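Tilletlow Children's Reference > Health > Hospitals > How Supplies Are Stored
Last updated: August

How a Hospital Ward Keeps Track of Its Supplies

A hospital ward uses many small items each day. Bandages, gloves, tape and swabs are all used up and must be replaced. The job of storing and replacing them is called stock control.

The ward at Morniris Hospital has 41 beds. Its main storeroom lists 361 kinds of items and holds 3,000 packets when full. A nurse cannot walk to the storeroom for every bandage. A small amount is therefore kept on the ward, in carts.

A cart is a set of drawers on wheels. Each drawer is given a job. One may hold dressings and another may hold tubing. If every cart is filled in the same order, a nurse can find an item quickly on any of them.
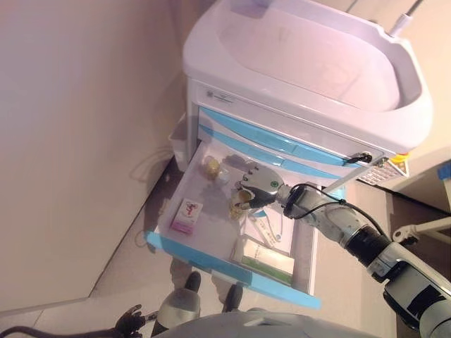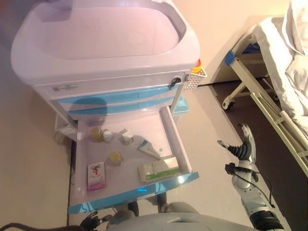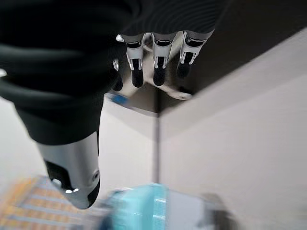

First and second pictures: a white medical cart with one drawer open.

Each item has a lowest allowed number, called the reorder level. When the number in a drawer falls to that level, more is brought from the storeroom. If the level is set too low, the item may run out. If it is set too high, packets may get old before they are used.

Many packets carry a date after which they must not be used. New packets go at the back of the drawer and older ones are moved to the front. This method is called "first in, first out."

Viola D'Amico runs the Morniris storeroom. Last August her team checked 2,216 packets by hand. Any packet that was torn or past its date was taken out and written down in the stock book.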